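Clearing the big white table on our floor this afternoon. People can claim their stuff before it moves.

Background for anyone new: the table is for laying out work. It is 2000 mm long, we all share it, and the rule since January has been that it gets cleared at 5. The rule has not been going well.

Most of it is small stuff. Wrappers, packaging, cables. Each thing takes a few seconds to deal with and it still sits there all week.

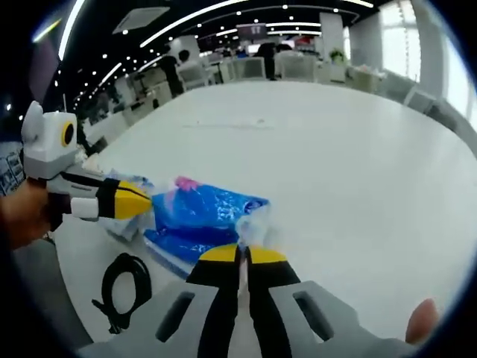
Stimodard – Workplace & Supplies, second floor

First, the crumpled blue package with the white print and the pink bit at the top. If it's yours, come and get it. If there's anything left in it, it can go on the supply shelf with the top closed. If it's empty, it goes in the trash.

The see-through white plastic next to it looks like a bag or a wrapper. I'm treating it as a wrapper unless I hear from someone.

Then the black cable. It's coiled, so thank you to whoever did that. Coiled on the table is still on the table, though. Cables go in the Hopkin drawers under the window, short ones on the left and long ones on the right.

If you don't know what a cable belongs to, put a piece of tape on it with a question mark. We check those once a month. Last month we threw out 22 that didn't fit anything we own.

A few people asked why we don't just put a box on the table for loose items. We tried that with the Gakholm tray last fall. It filled up in under a week and then things got piled around it. The tray is now in the kitchen holding tea bags and doing fine.

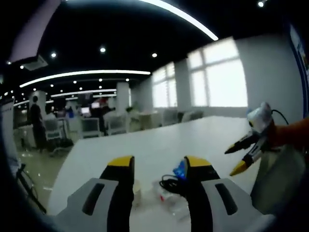 Bottle, cable and the rest of the small stuff, same table.

Clear plastic bottles: empty them in the kitchen sink first, cap off, then into the recycling. The bin by the printer is paper only. I pulled up to five bottles a day out of it last week.

Cups and anything cup-shaped go to the kitchen too. Throwaway ones in the trash, real ones in the dishwasher. Please don't leave them on the table "for later" – later is usually me.

Small blue thing, probably packaging, same answer as the blue package earlier. Shelf if it's full, trash if it's empty.

Question from the replies: can you leave a project out overnight? Yes, if you put a card next to it with your team and the date you'll be done. Blank cards are in the top Hopkin drawer. No card means it gets moved.

Where it gets moved to: the gray shelf outside room 961. Things stay there two weeks. Check there before you ask in the main channel, please.

Wiping down: use the Sirton spray and a dry cloth. The table is glossy and paper towels leave lint all over it. Spray the cloth and not the table, or it runs over the edge onto the chairs.

There are small smudges that need a second pass, mostly toward the far side where it's hard to reach. Walk around to the other side for those. Leaning across just leaves a sleeve mark.

We're low on cloths. I've ordered more, and they should be in the cabinet by the end of the week. Until then, rinse the ones we have and hang them over the kitchen rail.

Table needs to be clear by 5 today. Replies are open if something here is yours.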